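Willby 3000 Dish Compartment with Plastic Mug Set

Home / Equipment / Washing and storage / Willby 3000

The Willby 3000 is a built-in stainless steel compartment for racking clean dishes in shared kitchens, staff rooms and small cafes. It goes into a standard base or wall cabinet opening and holds plates, bowls and mugs on metal rods. We sell it on its own or together with the Donus plastic mug set.

The compartment walls are brushed stainless steel with the grain running vertically. The rods lift out for cleaning and are kept at their spacing by a gray plastic tine holder with small notches. If you only rack mugs you can take out every second rod and keep the spares in the cabinet.

Outside width is 570 mm. Measure the inside of the cabinet at the front and again at the back before you order. Older cabinets are often narrower at the back, and a compartment that has been forced in will not sit level.

The mugs are plain molded plastic with no print. They come in the lighter and darker colors shown in the Donus catalog, and you can mix them in one box. Expect them to pick up fine scratches with everyday handling. The surface marks do not affect use. Replace a mug when the rim is chipped or the body is cracked. 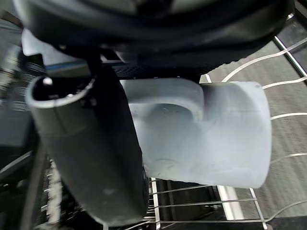
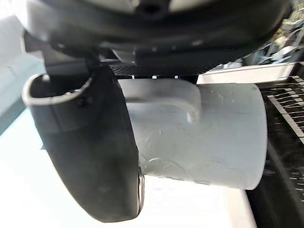
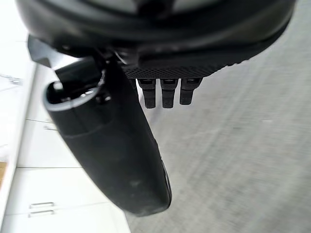
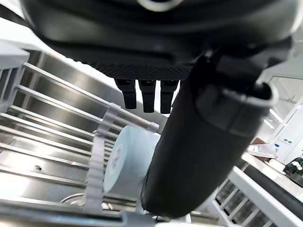

Kitchen Equipment Department, Cindside

What is in the box

Compartment, brushed stainless steel
Set of metal rods
Gray plastic tine holder, fitted
Fixing screws and a paper drilling template
Box of 12 Donus mugs (mug set version only)

The drip tray is not included. Most buyers already have one, and the Hjaltadóttir tray fits if you trim the back lip. We stock that tray in one size only.

Installing

Two people should lift the compartment in. Tape the template to the cabinet side, mark the holes and drill from the inside. Start all the screws before you tighten any of them. Once the compartment is fixed, check it front to back with a level and pack under the low side if needed.

The tine holder arrives in its upright position. If it has come loose in shipping, line the notches up with the rods and press from the top down. Do not use a mallet. The plastic will take hand pressure but the notches can break if they are hit.

Loading

Put mugs in upside down or on their sides with the handles facing the same way. Plates go between the rods, large ones toward the back. The compartment is rated for 40 lb, spread evenly. Cast iron pans do not belong in it, and neither do the heavy serving platters some kitchens like to park on top of everything else.

Thin-walled plastic moves around more than china. If light mugs keep tipping over, rack them closer together — the rods can be set one notch in.

Cleaning

Wipe the walls along the grain with a damp cloth and a little dish soap. Lift the rods out once a month and wash them in the sink. Dry them before they go back. Do not use steel wool or chlorine bleach on any metal part.

The mugs can be washed by hand or on the top rack of a dishwasher. Tea and coffee stains come off with baking soda and a soft sponge. Scouring pads add scratches, and stains take hold faster after that.

Spare parts

Rods are sold singly. The tine holder is sold with two retaining clips. Mugs are sold by the box, and we cannot split a box. When you order rods, tell us whether your compartment was bought before or after the change in rod length last December. If you are not sure, measure one rod from end to end and send us the figure.

For spare parts, write to Lenuța Preda at the parts desk. Fitting questions go to Arnar Mikkelsen. He is in the workshop in the mornings and answers messages after 2 p.m.

Ordering and delivery

Compartments are made to order and mug sets ship from stock. Both go out on Mondays. Someone has to be there to sign for a compartment — the carrier will not leave one outside.

Check the carton before signing. If a corner is crushed, note it on the delivery slip and keep the packaging until we have replied. Unused compartments can be returned with all rods and screws. Mugs can be returned only in an unopened box.

Related items

Hjaltadóttir drip tray
Donus plastic mugs, box
Willby rod set, long
Willby tine holder, gray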